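Zunlow 3: a review after four weeks of daily use

Zunlow is a desktop program for sorting out recordings made with hand-held grippers. You give it the video from the head camera and the gripper cameras, plus the tracking logs, and it lines everything up in time, works out where each gripper was, cuts the recording into episodes and writes out a dataset you can train on. It is made by Vokside, a small firm that used to sell this as a set of scripts. Version 3 is the first one with a proper window and menus.

I paid for a single-seat licence and have no link with the company. We came to it from Stolico, which does much the same job in a browser, and before that from our own code.

What I ran through it

Our set was 48 sessions of two-handed table work with small objects. Zunlow cut those into 1,138 episodes. Each session has three video streams and a pose log for each hand. The machine was an ordinary office tower with a mid-range graphics card, running Linux.

Installing

The installer is a single file and it worked first time. The licence check needs a network connection at the first start and not again after that, so you can use it in a lab with no outside line. The sample project that comes with it is small and rather too clean to learn much from. I would open one of your own sessions straight away.

Importing took longer to get right. Zunlow wants one folder per session and a short settings file saying which camera is which. If you swap left and right by mistake it will carry on without complaint, and you find out when the fitted paths cross over each other. A check at import would be easy to add and would have saved me an afternoon.

Lining up the streams

This is the best part of the program. It uses the time stamps first, then makes a second pass on motion, comparing what each gripper camera sees with how that gripper moves in the pose log. Our left camera had a slow drift in its clock which Stolico never dealt with, and which we had been fixing by hand at the start and end of every session. Zunlow found it and corrected for it along the whole length of the recording. You can see the correction as a line under the video, and you can drag points on it if you disagree. I hardly ever did.

The two main panes show the head view and whichever gripper view you pick. Stepping is instant in both directions, and the panes stay locked together. If you have ever waited for a browser to step back a single video frame, this alone may sell it to you.

Tracking and the plain table problem

Gripper poses come from the Sönmez solver, which Vokside has built in as the default. It combines visual features with the motion sensor data. You can turn it off and bring your own poses, which I did for a few sessions as a comparison.

The solver does well when there is plenty to see. Wide lens views from the head camera gave no trouble. Gripper views are harder, as the camera is close to the table and a large plain white sheet gives it very little to hold on to. What it does have is whatever lies past the edge of the table, and that comes and goes as the hand turns. On our setup the fitted path would sometimes slide sideways when the gripper pointed down at bare paper, then snap back when the background came into view again.

Turning up the weight on the motion sensor helped. The setting is called "inertial trust" and it is on the third tab of the solver page. The default is too low for plain tables. There is also a mask tool, which lets you paint over the gripper fingers so the solver ignores them. You draw it once per camera and it applies to every session. Do this before anything else. Fingers stay put in their own camera's view, and without the mask the solver is inclined to decide that the gripper has stopped moving.
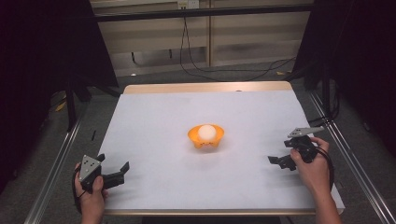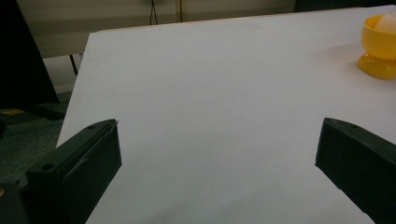 The white table from two cameras, with the gripper fingers open in both.

Cutting into episodes

Zunlow looks at the finger opening and the speed of each hand and suggests where one episode ends and the next begins. You set a rest time and a minimum length. With one hand working it is very good. With two hands it is fair. The trouble comes when one hand finishes and waits while the other carries on - by default it can read the wait as a break and cut there. Ticking "both hands at rest" fixes most of that, at the cost of joining up a few episodes that should be separate.

Correcting the cuts by hand is quick. The keys are sensible (comma and full stop to step, S to split, J to join) and you can change them all. Undo goes back as far as you like within a session, but closing the session clears it. I lost a morning's joins that way before I read the manual.

Object labels

There is a built-in detector that follows objects through the episode, started from a click. It held on well to brightly coloured cups and bowls. It was much weaker on white things against the white paper, and would quite often wander off to a patch of shadow. You can tie a label to another one, so that a small item takes its position from the cup it sits in until you say otherwise. It is a bit of a fudge, but it did the job for us.

The detector is also slow. A session took longer to label than to record, even with the graphics card in use, and I ended up leaving it running overnight. The queue for this is fine, apart from stopping dead if one session fails. It should skip and carry on.

Export

It writes the usual formats and they loaded into our training code with no changes. You can choose whether actions are stored as absolute poses, as steps from the last pose, or relative to the other hand. The relative option is new in this version and is the reason we moved over. Check the rotation order in the export settings, as the manual has it one way and the program does it the other. Vokside answered my message on this within a day and said the manual would be changed.

Export also makes a short report with the number of episodes, dropped frames per camera and any stretch where the solver was unsure. I now read the report first and go to those stretches directly.

Compared with Stolico

Stolico is easier to share. Several people can label at once, and there is nothing to install. Zunlow has no sharing at all beyond copying the project folder, and two people editing the same folder will overwrite each other. For timing, tracking and export, Zunlow is clearly ahead. For labelling objects I would call them level, with Stolico faster and Zunlow easier to correct.

Price and support

A seat is paid for yearly and includes updates. There is no cheaper rate for students that I could find. Support is by email and the replies I had were short and useful. The manual covers the menus well and the solver badly.

Rating: 4 out of 5. The lost mark is for the overnight labelling queue and the default solver settings on plain surfaces. We have renewed for the year and kept one Stolico account open for shared labelling.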